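# Small shops are moving their ad money into email

Jendeo sells kitchen linens out of two rooms above a print shop. For six years almost all of its marketing budget went to search ads. Last March the owners cut that budget in half and put the rest into a newsletter, which until then had gone out whenever someone had time to write it.

The list had 2000 names on it. Many of them were old, and a good share had never opened a single message. The first job was to write to those people and ask if they still wanted to hear from the company. Most didn't answer and were taken off.

That is a hard step for a business that has been told for years to collect as many addresses as it can. A smaller list looks like a loss on the monthly report. But mail providers watch how many people open what a sender puts out, and a list full of dead addresses can push the whole mailing into the spam folder, including the copies meant for good customers.

Arolitz, the agency that handles Jendeo's advertising, had mixed feelings at first. Agencies that work on commission earn a percentage of what the client spends, and an email costs very little to send. Arolitz now charges a flat monthly fee for newsletter work and says it has 15 clients on that plan. The fee covers planning, one round of edits and a short report. Writing is extra.

The reports are short for a reason. Open rates have become less useful now that some mail programs load images on their own, so a message can count as opened when no person has looked at it. Clicks are better. Replies are better still, though few companies count them. Jendeo used to send from an address that didn't accept replies, and changing that took five minutes. The owners now get questions about sizes, shipping and washing, and several of those questions have ended up as topics for later issues.
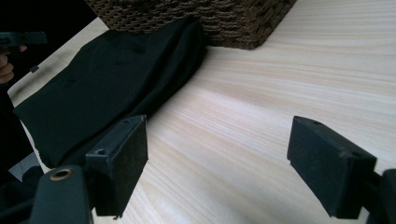

Frequency is where most shops disagree. Parri, a seller of garden tools, mails twice a week in spring and once a month the rest of the year. Jerkov, which makes shelving, sends four issues a year and nothing else – no sale notices, no holiday greetings. Both say their unsubscribe numbers are steady. What they have in common is that the sign-up form says how often the mail will come, and they stick to it.

Search ads haven't gone away for any of them. Jendeo still buys them for its own name and for a handful of products that sell mostly to new customers. The newsletter does its work later on, with people who have already bought something once and may need a reminder that the shop exists.

The owners plan to keep the current split through next spring. They write each issue themselves, usually in one morning, and hold it to a single subject. The last one was on how to get candle wax out of a tablecloth.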